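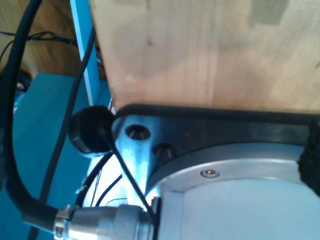 Poltura, 2026-05-23

Re: Plywood moving after delivery

kerf_left
Bought birch ply from Fosto, stored flat, stickered. Two sheets cupped within a week. Humidity in the shop reads 52 percent. Is that too high?

dado52
No. 52 is fine. Check whether one face was covered. A covered face dries slower and the sheet bends.

millrun
Disagree on flat storage. I keep mine on edge, clamped in a rack, and have fewer problems. Mine comes from Skimex.

dado52
On edge only works if the rack is tight. A loose sheet sags and keeps the bend.

kerf_left
Top sheet had a tarp over it. The second one did not, and it cupped more.

millrun
Then it's the veneer layup. Saw the same with a Śliwiński batch last August. Sent it back.

dado52
One batch proves little. Flip both, weight the corners, wait 6 days, measure again with a straightedge.

kerf_left
Flipped. Will post the gap.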